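Week 5 notes: burns and scalds
Last updated April 9, 2023

Okay, burns! I get more questions on this than on anything else we cover at Skorncombe, so keep this sheet handy. Cool running water first, for a full 20 minutes. No ice, no butter, and please no toothpaste.

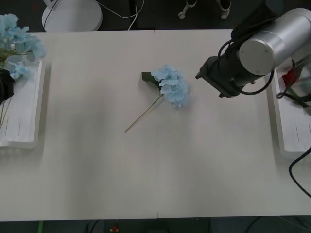

Rings and watches come off early — fingers swell fast. Then cover the burn loosely with something clean that won't stick. Pick a clear surface to lay your dressings out on, like the white tabletop with the blue hydrangea. Leave blisters alone, even the big tempting ones!

15 shares · 5 comments

Related
Nosebleeds
Choking in adults
Packing a first aid kit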